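Good Practice Rules for Collecting Demonstrations with Hand-Held Grippers
Group report, second draft. Beca Wogan, Laiba Magsi, Dwayne Obi

3. What we wrote down and why

Our project brief asked for a set of working rules that a new group could follow without asking us anything. We started from the lab safety sheet and found it covers fixed arms only. It has a section on fences and stop buttons and nothing on tools that a person carries in each hand, so sections 3 and 4 are mostly our own.

The task we used for the rules is putting fruit and vegetables into a bowl on soft cloth. Small items are harder than large ones on cloth and they show up bad habits quickly.
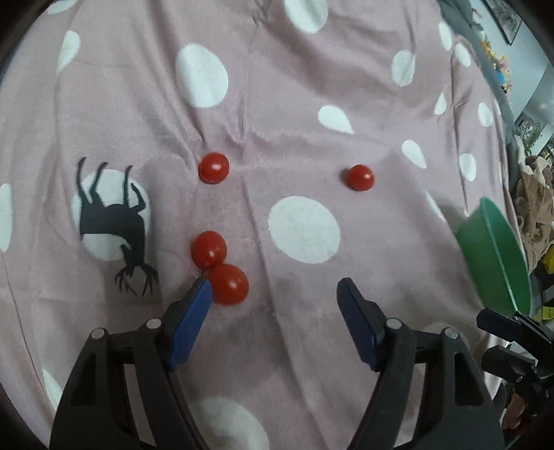 Rule 1. Both fingers must be open before the tool comes down to the item. If you open them on the way, the recording has two motions mixed together and the labeler can't mark where the grasp begins.

Rule 2. When items touch each other, pick one and stay with it. Do not push them apart with the fingertip first. Laiba thought a push should be allowed if it is labeled as a push. We left this as an open point.

Rule 3. Check the pads and the pivot pins before each session. Wipe the pads with a dry cloth. No solvents.

Rule 4. A session is 24 recordings at most, then a break. Dwayne wanted a higher limit, but our wrists were tired by then and the motions got jerky.

4. Two tools at once

Most of our arguments were over this part. The first draft said that only one tool could be over the bowl at a time. It was easy to check but it made the work slow and unnatural, so we changed it.
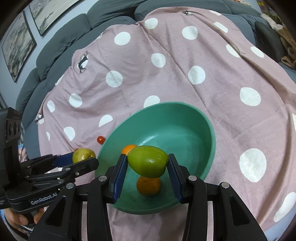 Rule 5. Both tools may hold an item at the same time. Only one may release. The other waits outside the rim until the first has moved away.

Rule 6. Hold large fruit across its ends or sides with both pads flat against the skin. Stop closing when the item is held. Bruised fruit gets taken out of the set.

Rule 7. If an item drops outside the bowl, keep recording and mark it as a drop. Deleting drops makes the set look better than it is. Ms. Rüegg asked us to put this one in bold in the final version.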